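I went back and forth on the Ilmont steam iron for most of November before I finally gave in and bought one, and I've had it long enough now to have opinions. My old iron was a hand-me-down that spat brown water on anything pale, so the bar was pretty low!

First, the good stuff. It heats up fast, it glides over cotton like nothing, and the cord is long enough that I don't have to drag the board across the room to reach the outlet. I do a lot of tablecloths (I sew them for friends and sometimes for the church sale) and a big one used to eat up my whole evening. Last week I did 12 napkins and a runner before my podcast was over, and I even had time to make tea.

Linen is another story. You really have to crank the steam, and on the top setting the tank runs dry way too soon. I refilled it three times on one long cloth and grumbled every time. My friend Elba Lucero has the Clusora, and hers holds more water, but it's so heavy that my wrist was complaining after one pillowcase — so pick your poison, I guess.

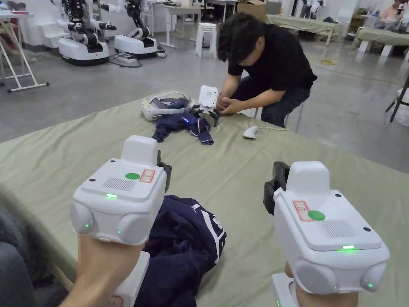

The water door is my biggest gripe. It's a tiny flap right at the front, and if you pour even a little too quickly you get a puddle on the board. I use an old measuring cup with a skinny spout now and that mostly fixes it. I also wish the dial clicked when you turn it, because I've bumped it from wool to cotton with my thumb more than once and didn't notice until I smelled it. Sorry, gray skirt.

Cleaning is easy enough. You fill it, hold down the button over the sink and let it hiss. The booklet wants you to do this every 13 uses, which I can't keep track of, so I do it whenever I change the sheets.

Would I buy it again? Yeah, I think so, if it was on sale. For cotton and everyday shirts it's great. If you mostly iron linen, try a friend's first, and bring your biggest tablecloth with you.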